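Trokthorpe Guest House – Housekeeping Team Meeting
Minutes, August

Present: Nantana Thongdee (chair), Kanyarat Ongart (minutes), day and evening housekeeping staff. Apologies from the Saturday crew.

1. Welcome. Nantana thanked everyone for coming in early, and for the lemon cake, which did not survive item 2.

2. Room-tidying robot. Clulerance is still working in simulation and hopes to bring the machine to us for a four-week trial. Several people asked, quite fairly, what happens to their hours. Nantana confirmed in writing that no shifts will be cut during the trial – she will read the letter out again on Saturday for those who missed it.

3. Who does what. Long talk, all of it good-humored. Staff would be glad to hand over picking things up off beds and dressers, which is hard on the back by room 44. They want to keep the final check and anything to do with guests' belongings. 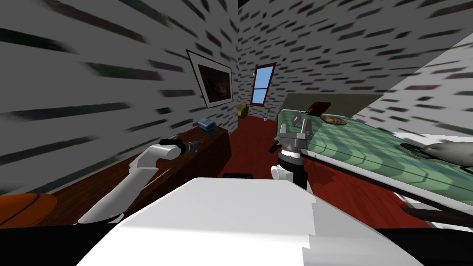
Simulated bedroom, seen from above the robot's torso.

Kanyarat felt the beds should be fuller of odds and ends, as ours are after a family stay. Agreed to pass this on.

4. Training. Two paid afternoons each. Names to Kanyarat, please – evening staff first this time.

Meeting closed at 10:20.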